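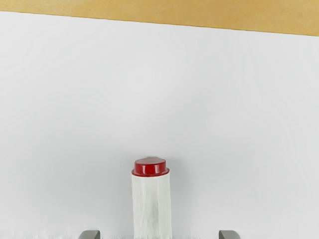 Do you need the real arm on the bench before you can start teaching it to pick things up?
You can start in simulation, and we did, but what you learn there is mostly about the simulation.

Lusitard, build gallery
Posted 2/6/26

Lusitard is a two-finger arm being put together in the back half of the Grellstead shared workshop. I write up the pages for it and I am the member least convinced it will work. This gallery is short on purpose. I was asked for pictures of progress, and I would sooner put up one with the doubts attached than a wall of them with none.

Approach view, rendered
The red-capped cylinder stands between the open fingers, which aren't touching it. It looks very calm in there. The white table has no scratches and no old glue on it, and the light is soft and even all over. Our bench is nothing like that. I've asked for a run with a dirtier table and a hard lamp off to one side, and so far I've had a promise.

About the cylinder
I do like the creases down the white body. Somebody took trouble over them. But creases you can see are not the same as a wrapper that slips when you squeeze it, and I haven't yet been shown that ours does. The red cap bothers me more — it's the one strong color on that table, and I suspect the software will learn "go to the red" and little else. Try it with a white cap and then talk to me.

About the fingers
Gray, smooth and a perfect mirror of each other. The printed pair on the bench came out 2 mm different in length and had to be sanded. We are on our fourth set, in a filament sold as Kevevari, and they still flex more than I'd like.

Where it stands
The arm moves under power. The Yeh controller board arrived in August and took nine evenings to get talking to the laptop, most of that spent on one connector wired backward. Two joints are still stiff when they start from rest. No grasp has been tried on the bench yet, so please don't write to ask for the success rate — there isn't one.

More pictures will go up when the real fingers close on a real bottle, whichever way that goes.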